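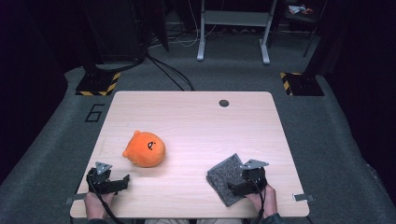 Figure 3. Two-handed work with the Gristis kit at station 6.

4.2 Use of the kit at the station

The Gristis kit is sold by Skurkska as a complete set for recording two-handed work without a robot arm. We rented one set for this study and did not receive any support from the seller beyond the normal contract. The operator sits at the table and holds one gripper in each hand, so that the fingers of the device, and not the fingers of the person, touch the objects. Both grippers are connected by cable, and in Figure 3 the cables hang down over the near side of the table. This point was important for our review, for the seller's brochure speaks of free movement in all directions, while our operators soon learned to keep their elbows a little outwards in order not to pull on the cable. The objects in the figure, an orange plush toy and a square of grey felt, belong to the soft group of our object list. The right gripper is pressing on the felt.

The soft group was chosen because the earlier evaluation by Nwachukwu used only stiff objects, and with those the kit performed well. A flat piece of felt puts a different demand on the device. The finger must come down near to the table surface, and the operator has to judge the pressure through the handle. Of our 17 operators, most reported that this was easy to learn for the dominant hand and tiring for the other one. Leonie Gasser, who trained all operators at the Trokthorpe site, proposed a short warm-up with the felt alone before each session, and we kept this practice until the end of the study.

In total we recorded 647 episodes, of which 319 belong to the soft group. An episode was accepted when the tracking of both grippers was complete from start to finish. The software of the kit marks incomplete episodes by itself, but it does so only after the upload, and an operator can therefore repeat the same mistake several times before it is noticed. We reported this to Skurkska in December and were told that a direct warning is planned. In the version which we tested it was still missing.

Regarding the service, the contract promises a replacement gripper within 2 working days. We needed it once, for a handle with a loose trigger, and the replacement came in time. Calibration of the new part took around half an hour and could be done by our own staff with the printed guide. The guide is clear in most places, although the page on pairing the left and the right device shows an older menu. The costs of rental and of operator time are compared in Section 5.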